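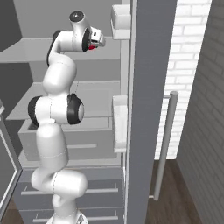
Reaching toward the shelves.

I've been keeping a list on the side of the fridge since July. It has two columns, what went in and what got thrown out, and I started it after I cleared the bottom drawer and filled a whole grocery bag with things I had paid for and never eaten. Half a cabbage, a tub of sour cream, cilantro that had turned to liquid in its bag.

I live alone now and I still shop like there are four of us in the house. That's most of the problem. The Quinlan store in Flirkuddale sells chicken in family packs and the price per pound is a lot better than the small tray, so I buy the family pack. Then I cook all of it on the first night and I'm tired of chicken by the third.

The list was Parveen Jadoon's idea. We worked together years ago and she ran a school kitchen after that, so she has thrown out more food than I ever will and has thought about it more. Her rule was to write down what you toss and what it cost. I skipped the cost for the first few weeks and it didn't do much. Once I put the prices in, I stopped buying bagged salad. 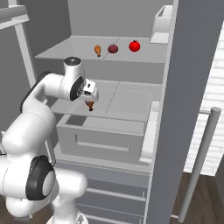
One drumstick held below the upper shelf of a gray refrigerator.

A few things I changed after that.

Leftovers go at eye level. I used to put them wherever there was a gap, which meant behind the milk. Condiments got moved down to where the leftovers had been, and nothing bad has happened to the mustard.

Meat gets split up the day I bring it home. I cook two portions and freeze the rest in flat bags with the month written on them. Flat bags stack, and they thaw in a bowl of water while I'm doing something else. Cooked chicken I eat within three days or it goes in the soup bag. The soup bag lives in the freezer door and takes bones, carrot ends, celery tops and the green part of leeks. No broccoli. I tried it once and the whole house smelled.

I bought a set of Jakham containers, the square ones with the clip lids. They're fine. The lids are a pain to get dry and one of the clips snapped in the second week, but I can see what's inside and that's mostly what I wanted. If you already have jars, use the jars.

I also set the temperature properly for the first time. My fridge has a dial that goes from 1 to 6 with no explanation of what the numbers mean, and it had been sitting on 2 since I moved in. I put a cheap thermometer in a glass of water on the middle shelf overnight and it read 44 in the morning. It should be 40 or lower. On 5 it holds at 37, and milk lasts longer than it used to. Things at the very back sometimes freeze a little — I lost some lettuce that way — so I keep the pickles back there.

Liam Rafferty asked in the comments last time whether I'd tried the Pliltel app that tracks your groceries for you. I had it for a month. You scan the receipt and it sends reminders when something is close to going off. The reminders came at 6 in the morning and I couldn't find how to change it, so I took it off my phone. Paper works better for me.

What still gets thrown out: bread heels, the last third of any jar of pesto, bananas in hot weather. Caoimhe Breathnach freezes pesto in an ice cube tray and I have the tray out on the counter now to try it. I'd take suggestions on the bananas. I don't like banana bread.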